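Sulo 40 Bottle Shelf Insert

Wire shelf insert for upright drinks bottles
Made by Nimix
Product code: 504

The Sulo 40 is a shelf insert for shops, canteens and staff kitchens that sell or store soft drinks in single bottles. It sits on an existing fridge or cupboard shelf and keeps bottles standing in straight rows.

Bottled green drink with a printed label and screw cap

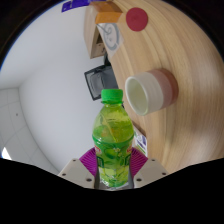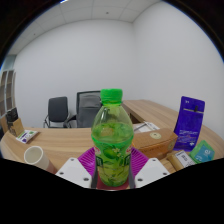 The insert is made from coated steel wire with a plastic front lip. Lanes are set by moving the dividers along the back rail, and they can be changed without tools. Bottles are loaded from the front or, if the shelf pulls out, from the back. We suggest loading from the back where you can, as older stock then stays at the front.

Round and slightly square bottles both fit. Very narrow bottles may lean in the widest lane setting, so move the dividers in until there is a finger's width to spare. Cans can be stored in the insert but the lip is high for them and hides part of the print.

Specification

Lanes: 3
Length front to back: 504 mm
Lip height: 40 mm
Weight: 1260 g
Finish: white or grey
Shelf type: wire or solid, flat only

Not for use on sloping shelves. For those, see the Kamolrat gravity tray, which has rollers and a deeper stop.

Fitting

Clear and wipe the shelf. Put the insert down with the lip facing the door and slide it back until the rear feet touch the wall of the fridge. Check that the door closes before loading. On wire shelves, use the four clips in the bag. On solid shelves, use Stikadness pads under the feet (sold separately, pack of 40).

Cleaning

Warm water and washing-up liquid. Do not put the lip in a dishwasher, as it can warp. Sugary spills should be wiped up the same day or the dividers will stick in the rail.

Changes to this product

Inserts made since September have a longer rear foot. Old and new inserts can be used side by side, but the dividers are not interchangeable. Spare dividers for the earlier version are still in stock. Please say which version you have when ordering.

In the box: insert, dividers, front lip, four clips, label strip.

Page updated 2023-12-04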